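Nitilent bench arm: an afternoon at the Drumton open day

I've been circling the Nitilent arm for most of a year, because our little repair workshop keeps losing hours to fiddly pick-and-place jobs and I'm the one who gets to do them. So when Drumton put on an open day in June and promised visitors could stand at the bench and watch it work, I had my name down before I'd finished my coffee. Seven of us were in my group, mostly small manufacturers, plus Leonie Zaugg, who teaches high school tech and asked better questions than the rest of us put together.

Ambros Riedl ran our session. He skipped the slides (bless him) and went straight to the bench, where the arm was working with a brown cylinder next to a red shape-sorting board, the kind with stars and hexagons and ovals cut into it. I grinned when I saw it. Then I thought about how often I've watched a grown adult fumble a dowel, and stopped grinning.

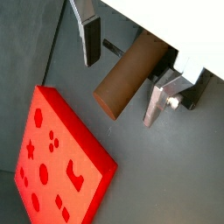 Issue 6

What I wanted to look at was the fingers. Spec sheets love to go on about reach and payload, but if the fingers are no good you've bought a very expensive desk lamp. I liked the plain metal and the black pad on the finger, and I liked that I could see a nut and bolt end right where the finger joins the mount. I'm a sucker for hardware I can put a wrench on. Ambros said swapping a finger takes him up to 6 minutes, and when Leonie asked how long it takes someone who isn't him, he laughed and said to bring a snack.

It's quieter than I'd pictured. You could hold a normal conversation right beside it, and we did, mostly about money. The slow approach was lovely to watch, with small corrections all the way in. Travel between jobs was another story - I kept wanting to give it a nudge. There's a faster setting, which Ambros showed us for a minute or so, and I'd have liked a lot more of that because it's the speed I'd be paying for.

I also had a go at the teaching pendant. Good big buttons, a menu that made sense by the second try, and a cable that's far too short. Dayana Gallegos, who handles the training side, said a longer one is an add-on. It should be in the box! She was otherwise terrific, patient with everyone, and she let me save a position, muck it up and save it again without once reaching over to take the thing out of my hands.

After the break we moved on to hardware that looked a lot more like my working day: a shiny metal latch on a dark bracket, with a small red cylinder at its side and a wooden rod running up behind. Parts like that are my real test. Round things are forgiving, but a latch has angles all over it and reflects light back at you from every one of them. Sarahí Quintero, the engineer who took over from Ambros, talked us through how she picks an approach angle, and I filled two pages of my notebook. She was upfront that glare on bright metal still gives them grief and that she spends more time on lighting than on programming. I trust a vendor more when they'll say that sort of thing to a room full of people with chequebooks.

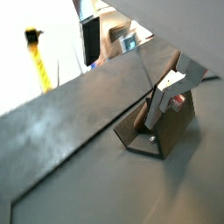 What it costs and whether I'd buy it

Drumton rents the bench setup at $690 a week with training, or $600 if you commit to a full month. For a shop our size that's a sensible way in, and I'd take the month, as your first week will disappear into learning the pendant. Fingers and pads are extra, and so (grumble) is that cable.

I'm giving it four out of five. I lost the point for the cable and the pokey travel speed, and I'm holding onto it until I've seen the arm with my own parts. I've booked a Tuesday session for that, and I'm bringing a bucket of our nastiest hinges.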